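The Trodell Marsh boardwalk is finally on the state register!

I got the call Saturday while I was standing in line for coffee in Milbridge, and I'm pretty sure I scared the woman in front of me. The Trodell Marsh and its old plank walk have been added to the state register of historic landscapes, the whole thing, from the ferry landing up to the salt sheds. If you've been reading this page for a while you know I've gone on (and on) about it, so thanks for sticking with me.

For anyone new, the walk was built by the families who raked salt hay out there, so they could get from the landing to the sheds without losing a boot. It was never meant to be pretty. It wanders, it doubles back on itself near the creek, and there's one stretch where you have to turn sideways to let somebody pass. I learned to ride a bike on it, which was not allowed then and is still not allowed now.

The listing covers the boardwalk, both surviving salt sheds, the ferry landing and about 100 acres of marsh on the creek side. It does not cover the parking lot or the snack stand, and I've already had two emails on the snack stand. It's staying. It just isn't historic.

How we got here

Eirini Andreadis wrote most of the application, and she deserves a parade. She started with a shoebox of hay receipts from her grandfather's attic and ended up with a binder I could hardly lift. The first application went in 11 years ago and came back with a polite letter saying the sheds had been altered too much. They had, a little. Somebody put a garage door on the north one back in the seventies and it took us ages to find out what had been there before.

What changed things was a set of drawings that Theano Antoniadis dug out of the Milbridge library basement, filed under drainage. They show both sheds with their original doors, plus a side ramp that none of us had ever heard of. Pantelis Manolakis went out with a shovel the next week and found the footings of the ramp right where the drawings had them, under a mess of bayberry. He called me from the spot and I could barely hear him over the wind, but I got the idea!

The second application was a lot shorter than the first. Eirini says that helped more than the drawings did. She may be right, the reviewers thanked her for it twice.

I went to the hearing in May, and I'd been told to expect an hour. It ran past three. Most of that was a long back and forth on whether a boardwalk that's had nearly all its planks swapped out over the years still counts as the same boardwalk. Aliki Athanasiadis, who has replaced plenty of those planks herself, got up and said her family had been fixing it the same way with the same spacing since before there was a road, and that the fixing was the history. I wrote that down on my hand. The vote was 9 in favor and none against, and then everyone stood around in the hallway not quite ready to go home.

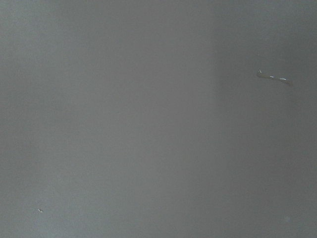 What changes for visitors

Not much, at first. The walk stays open from sunrise to sunset, it's still free, and dogs are still fine on a leash. The narrow stretch by the creek stays narrow. There was talk of widening it a few years back and the listing pretty much puts an end to that, though a passing spot may go in at the bend if the design gets approved.

The north shed is going to close for a while so the garage door can come off. Şengül Özkan is handling the carpentry and she wants to get the new doors hung before the weather turns. She's working straight from the library drawings and has already found one hinge measurement that can't possibly be right, so we're all taking bets on who got it wrong, the man who drew it or the man who copied it.

The south shed stays open the whole time. The hay tools are in there, along with the tide tables somebody penciled on the wall, and please, please don't touch the tide tables. They've lasted this long on luck.

There will be a sign at the landing. I've seen the draft and it's good, if a bit heavy on dates. I did ask for the ferryman's name to be spelled the way his family spells it and I'm told that's been fixed.

Money, since people keep asking

Being on the register doesn't come with a check. What it does is let us apply for repair grants we couldn't touch before, and the first of those would cover up to 20 percent of the work on the north shed. The rest comes from the marsh fund and from the pancake breakfasts, so keep eating pancakes. If the grant doesn't come through we'll do the doors anyway and put off the roof another season. It has waited before.

Donations can go in the box at the landing or through the Milbridge library desk. Put "Trodell" on the envelope or it'll end up with the book sale money, and getting it back out of the book sale money is a whole thing.

Coming up

Theano is putting copies of the drawings up in the library reading room, and she'd love to hear from anyone whose people worked the hay. Photos, receipts, a story your aunt used to tell, all of it. She's especially after anything showing that side ramp in use. So far we have the footings, the drawings and one very blurry snapshot with a wagon that could be on the ramp or could be parked next to it. Eirini says ramp. I say parked.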